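Hetiletti transfer records, release notes and data card

Last updated December 7, 2020

What is in it

The set holds 913 player transfers between lower-league soccer clubs, with one row per move. Each row gives the selling club, the buying club, the window, the player's position, the reported fee and where we found the fee. Taras Karpenko started the list as a spreadsheet, and a few of the column names still show it. The column called "fee2" is the one you want. Leave "fee" alone.

Where the fees come from

Mostly newspapers. Clubs at this level rarely publish what they paid, so a reported fee is usually something an agent told a reporter. When two papers agree, check whether one copied the other before you get excited. Edem Lamptey went through 30 rows marked "confirmed" in the old version and could trace only 11 of them to a club statement. We have since dropped the word "confirmed" from the file.

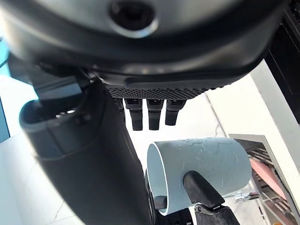 Fees described as "undisclosed" are left blank. The old version filled them in with the average for the position, and a fair number of people drew charts from that. We would ask them to redraw the charts.

Add-ons, sell-on shares and loan payments are in the "notes" column as free text. Kwame Arthur tried to turn them into numbers and gave up, which I think was the right call. "Could rise with appearances" is not a number.

Known problems

Bredmont appears under two spellings before the merger of its youth side. Dankwa has no rows for the winter window, and I doubt it really made no moves. Fees below 2,000 are probably missing far more often than they are recorded. Dates are the day of the report, so don't use them to work out who signed first.
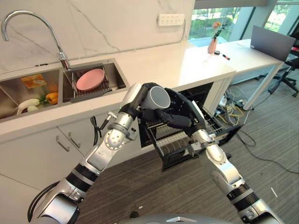
Using it

The file is plain comma-separated text. It will load in anything. Please don't use it to rank clubs by how well they spend, as the Vondach table did. Half the spending isn't here.

Corrections go to Estela Quezada, with a source we can read. "Everyone knows" has been sent in already.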